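How to Wash Up by Hand When the Dishwasher Is Out of Action

Our dishwasher quit in December, right when the house was full of cousins, and it took so long to get the part that I got pretty good at doing things the old way. I've kept it up most nights (I know, I know), and since a few of you wrote in asking how I get through a big pile without losing the whole evening, I thought I'd put it all down in one place.

Before you run any water, scrape. Scrape everything, even the plates that look clean enough, because whatever you leave on ends up in your dishwater. I use an old rubber spatula. Stack things by kind as you go, with the glasses nearest the sink and the greasy pans farthest away.

Fill the sink halfway with water as hot as your hands can stand, and add one good squirt of soap. One! My father-in-law, Crescencio Quezada, used to pour it in like pancake syrup and then spend twice as long rinsing, bless him. If you wear gloves you can go hotter, and your hands will thank you in winter.

Wash in this order: glasses, silverware, plates and bowls, serving pieces, then pots and pans. Change the water when it goes gray or when the suds are gone. For a normal dinner I change it once. After a holiday meal it might be 4 times, and that's fine.

Give plates and bowls a wipe on the front, the back and around the rim. People forget the back, and then the stack gets sticky in the cupboard. 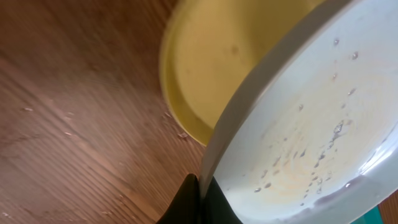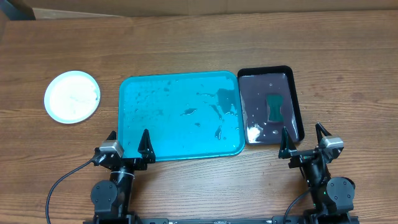

Rinsing is where most folks rush. Soap left on a plate dries to a cloudy film, and you'll taste it on toast the next morning. Run each piece under warm water until it feels squeaky under your thumb. If you're short on water, a second tub works nicely, as long as you refresh it now and then.

Trays hold more water than you'd think, especially the flat ones with a lip. Tip them up on a corner for a minute before you reach for the towel. Bowls go upside down in the rack, leaning a little so the air can get under them.

For the table, I wring a cloth out nearly dry, wipe with the grain, and follow right behind with a dry towel. Standing water and wood don't get along.

Burnt pans can soak overnight with a spoonful of baking soda. Tackle them with your morning coffee, when you're in a better mood.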